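Meltent Tabletops: a data card

Version 2, last edited 7/12/21
Maintained by Tamsin Hapeta and Juraj Kolář, Mendedthorpe

What this is

Meltent Tabletops is a collection of pictures of one ordinary subject: a wooden table, and small things set down on it. We love this stuff! Wood grain is wonderful to look at for hours (we have), and a plain block on a streaky brown surface gives you more to think about than you'd expect, with its shadow, its edges and the way the grain runs up to it and carries on past the other side.

The set holds 600 pictures in 63 short sessions. Of those, 341 have an object on the wood and the rest are there for the table itself. Please don't throw the second group away. Bautista Barrientos used it for all of his grain work and got further with it than with anything else we gave him.

Folders

tables/ has the pictures, one subfolder per session
notes/ has a plain text file for each session, written by whoever was on duty
grain/ has Bautista's hand-drawn grain lines for 189 pictures
CHANGES.txt lists what moved between versions

The brown table and the white paneled wall: 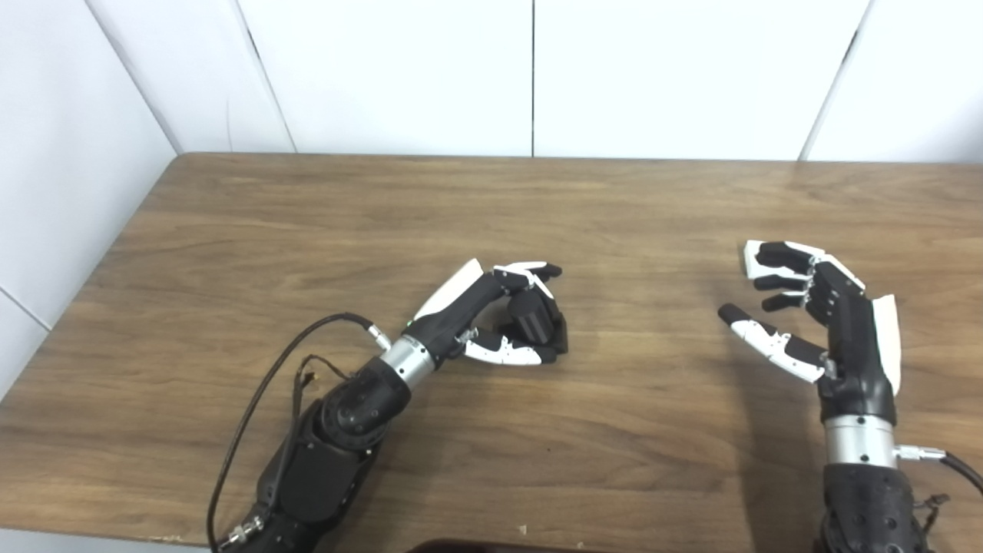
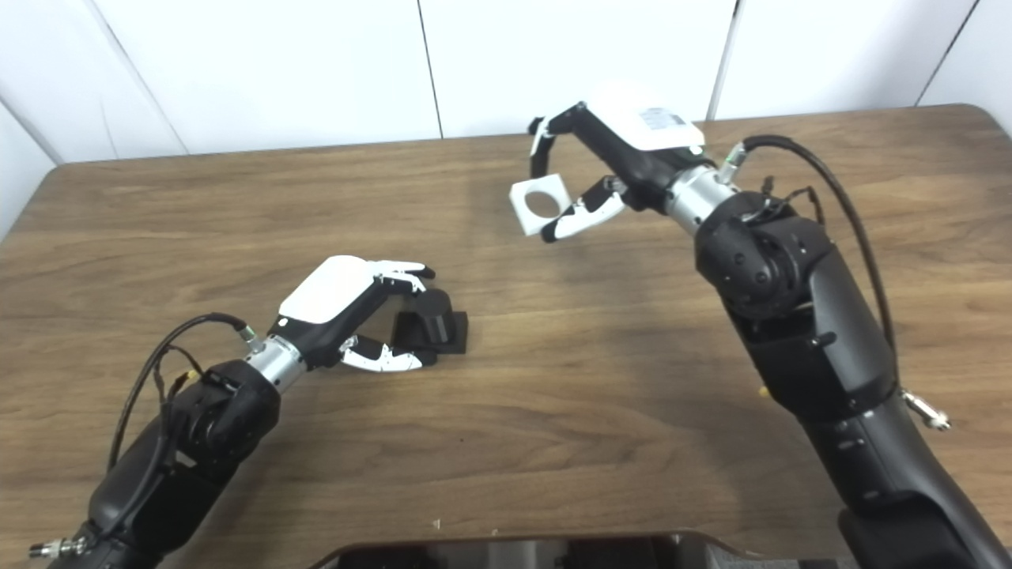
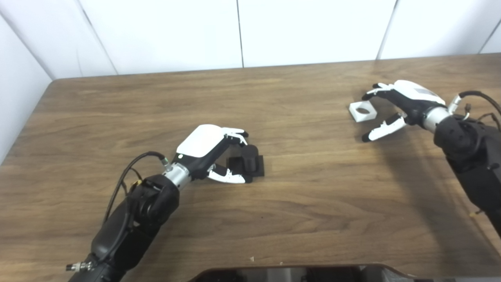
Labels

Every picture has a line in labels.csv with the session, the surface, the object (or "none") and a free comment. Surface is always a color word plus "wood", so "brown wood" or "pale wood". We tried naming species in version 1 and gave up after Natnael Demissie and Juraj disagreed about the same table for most of February. If you know your timber and want to have a go, write to us, we'd be delighted.

Objects are named by color and shape only. A block is a "block" whatever it came out of. Shadows have their own column, marked soft, hard or none, and Ayana Tekleab went through the whole column twice, so trust it over your first impression.

The comment field is uneven. Some sessions have a full paragraph on how the streaks bend near a knot, others say "fine". Read the long ones, they're great fun.

What it's good for

Separating a dark object from a dark streak in the wood. Finding the far edge of a table against a light wall. Shadow work. Practicing drawing, too: the Tredach evening class has been copying the grain in pencil and some of the sheets are lovely.

What it's less good for

Anything that needs variety in rooms. The backgrounds are plain and the light is mostly even. There are no tablecloths, no glass tops and hardly any clutter. Sizes aren't given for any object, and please don't try to work them out from the plank widths, which differ from table to table.

Known problems

Session 14 has two label lines for one picture. Use the second.
The word "gray" is spelled two ways in the older comments, so search for both.
In the Gachanja sessions the grain direction is written from the far side of the table. We'll turn these around in the next version.

Getting started

Unpack the archive, open labels.csv in whatever you like and sort by surface. Start with the brown wood sessions, which have the strongest streaks and the longest notes. The grain lines are plain coordinate lists, one line per streak, left end first.

Sharing

Free to use for study, teaching and drawing. Credit it as "Meltent Tabletops, Mendedthorpe" and keep the notes folder with the pictures if you pass them on. Corrections go to Tamsin, with the session number in the subject line. She's especially keen to hear about knots we've missed.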